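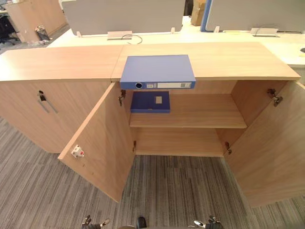

Office storage cupboard

An office storage cupboard, also called a low filing cabinet or, in older trade catalogs, a stationery press, is a piece of enclosed furniture used to keep binders, file boxes, paper stock and small supplies in a workplace. It differs from the drawer filing cabinet in that its contents stand or lie on shelves behind hinged or sliding doors. Low models, built to desk height or slightly above, also serve as a work surface and are often placed side by side along a wall.

Construction

Most cupboards of this type consist of two side panels, a top, a base, a back panel and one or more shelves. Units intended for joining share a common depth and height, and their tops meet in a straight seam. Bodies are made of wood, wood-based board or sheet steel. Light wood-grain finishes are common in offices furnished since the 1990s, when they displaced gray and olive metal in many buildings.

Doors are usually hung on concealed hinges, which are fixed to the inside of the side panel and cannot be seen when the door is closed. A low door normally carries one hinge near the top and one near the bottom. Taller doors need three or more. The hinge can be adjusted with a screwdriver so that a pair of doors closes with an even gap. Bar handles, knobs and recessed grips are all in use, and many models can be fitted with a lock.

Shelves may be fixed or adjustable. In adjustable designs, vertical rows of small holes drilled in the side panels receive pins on which the shelf rests. The spacing of the holes varies between manufacturers, and pins from one range do not always fit another.

Dimensions and filing materials

The interior is generally planned around the lever-arch binder, which requires more height than a bound book of the same page size. A low cupboard with a single shelf therefore offers two compartments, each tall enough for one row of binders standing upright. The finger hole in the spine of the binder allows it to be pulled from a tightly filled row.

File boxes are used for loose or irregular papers. They may stand upright or lie flat, with a label placed on whichever face will be visible when the door is opened. Labels on binder spines commonly give the subject, the period covered and the date after which the contents may be destroyed.

Use in records management

In her handbook Paper at Work (Polness, 1996), the archivist Maritza Huaranga treats the low cupboard as storage for active records, meaning those consulted at least once a month. She recommends that inactive files be moved to a separate room and that the top surface be kept for material in use that day. Binders left on top overnight, in her account, are the files most often reported missing.

A later survey by Sidra Usmani for the Rajput Institute of Office Studies examined 545 cupboards in 13 municipal offices. Usmani found that the lower compartment was filled first in most departments, and that the upper one was used for stationery, cups and personal items. Seven of the offices had no written rule on labeling.

Manufacture

Early board-built models were produced by joinery firms as a sideline to school furniture. Sirkeck introduced a range with matching tops and interchangeable doors in May 1996, and Broltine followed with a version that could be ordered with sliding doors for narrow corridors. Both ranges were sold flat-packed.

Care

Tops are cleaned with a damp cloth and dried along the grain. Standing water at a seam can cause the edge of the panel to swell. Hinge screws should be tightened when a door begins to drop.

See also
Bookcase
Credenza
Filing cabinet
Lever-arch file

Last revised 13 July 2025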